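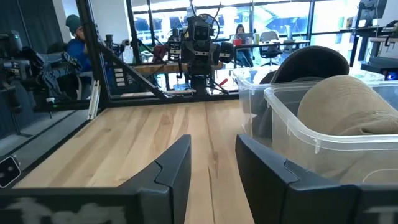

Stop Rounding the Millimeters

Bogumił Cieślak
2024-10-01

A drawing that says 254 mm was almost certainly a drawing that said 10 inches. The conversion is exact, so no harm is done. The trouble starts when a catalog editor decides that 254 looks untidy and prints 250. The part has not changed. The number describing it is now wrong by 4 mm, and the next buyer has no means of knowing which figure the factory works to.

I spent most of August comparing the Mazurek and Pitell shelving catalogs against parts I could measure. Both list a 3000 mm upright. Mazurek cuts it to 3000. Pitell cuts it to ten feet, 3048 mm, and prints the rounded value in the same type as its exact ones. 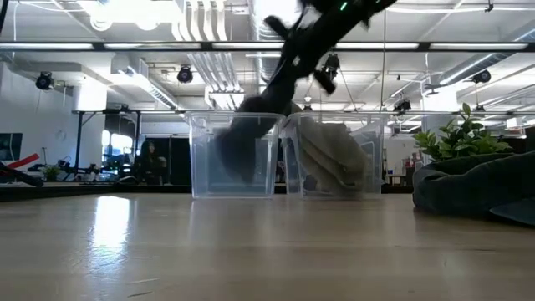
STANDARDS AND MEASUREMENT

The usual defense is that rounded figures are nominal and that the trade understands this. The trade understood it in 1951, when the Rurkstead works sold to fitters who carried its parts in their vans. A buyer ordering one bracket from a web page has only the page. 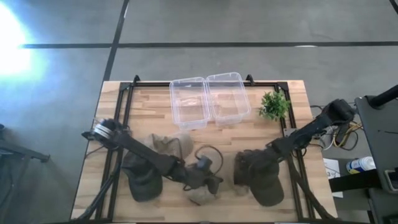 Nominal sizes are tolerable for single parts and bad for repeated ones. An error of half a millimeter on one board disappears into the fit. Errors in one direction add together — a butcher-block top like the one on this bench is many strips joined side by side, and a width rounded on each strip would be carried into the total. The same applies to tile, decking and drawer fronts. Boron, to its credit, prints the finished width next to the nominal width, and its tables are 2 columns longer in consequence. I have not heard a customer complain of the extra columns.

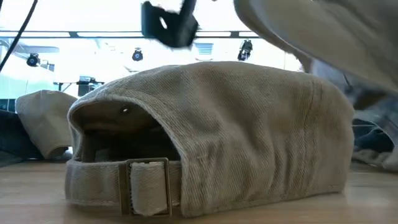 Should a catalog drop inches altogether?
Only if the part is made in millimeters. Where the tooling is in inches, the inch figure should come first, with the unrounded conversion after it.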